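How Does a Robot Learn to Plug in a Wire?

By Vanderleia Brito

My job sounds made up. I spend most of my day showing a robot how to do things, over and over, until I'm sick of it. Then I have a snack and do it again!

Kids who visit our workshop at Prumley always ask me the same thing first: "Does it have a brain?" Well, sort of. It has a computer program that learns from examples. When it's brand new, that program knows nothing at all. It doesn't know what a wire is. It doesn't know that up is up. Every single thing it learns comes from the examples we give it, so we had better give it good ones.

Think about how you learned to tie your shoes. Somebody probably showed you, and then you tried, and it came out as a big floppy knot, and then they showed you again. A robot needs showing too, only it needs a LOT more showing than you did. (You had a head start. You already knew what a shoe was.)

So what is an example? For us, one example is one try at a job, from start to finish. I steer the robot's arm with a pair of handles. When I squeeze, its two fingers close. When I let go, they open. While I'm doing that, a little camera down by the robot's hand records what the hand is looking at, and the computer writes down how the arm moved. Camera plus movement, all lined up in time. We call that a demonstration, or a "demo" if we're in a hurry, and we're usually in a hurry.

Back in June we started on wires. I was excited about this one, and then I tried it and I was a lot less excited. Wires are hard! A block sits where you put it. A wire bends and springs back and curls around its neighbors. You can push on one end and the other end wanders off somewhere else. And the robot only has two fingers, while you and I get to use ten.
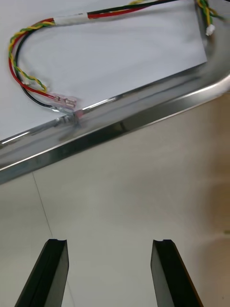 Hamidreza Tehrani wanted to know why we don't just tape every wire down flat so it's the same each time. It would be so much easier, he said, and we'd be finished by lunch.

He's right, it would be easier! But imagine you only ever practiced spelling one word. You'd get amazing at that word, and then the spelling test would come along with all the others on it. If the red wire and the black wire always lay in exactly the same place, the robot might only learn to go to that place. Move the wires over by the width of your thumb and it could be lost.

So we mix things up on purpose. Between demos I pick up the wires and drop them again so the loops fall a new way. I slide the paper over a bit, or turn it. Some wires, like the yellow and green ones, come twisted together, and those make a curly shape that's different from a plain wire, so the robot needs to see plenty of them too. The little metal ends matter most of all. They're called spade terminals, and each one is made to push onto a flat metal tab. Ours have see-through pink sleeves, and we have shiny metal parts around as well. Shiny and see-through things are tricky for a camera, because they're full of reflections. A robot has to learn that a streak of light on a bar isn't something it can grab.

We have 800 wire demos so far. I did 11 this morning and threw four of them away.

Why throw them away? Sometimes I bump the table. Sometimes I go the long way around, or I sneeze and the arm does a little dance. The robot can't tell that I goofed. It would just think, okay, I guess we dance now. So afterward I watch each demo again and decide if it's a keeper. We do hang on to some of the messy ones, if I made a mistake and then fixed it nicely. Those are useful, since the robot is going to make mistakes too and it needs to know how to get out of them.

If you want to try being a robot teacher at home, all you need is a friend and a shoelace. Have your friend close their eyes and use just one thumb and one finger. Your job is to tell them how to pick up the lace and lay it on a sheet of paper. You can't touch anything. Do it five times, and drop the lace a different way each time. Then swap!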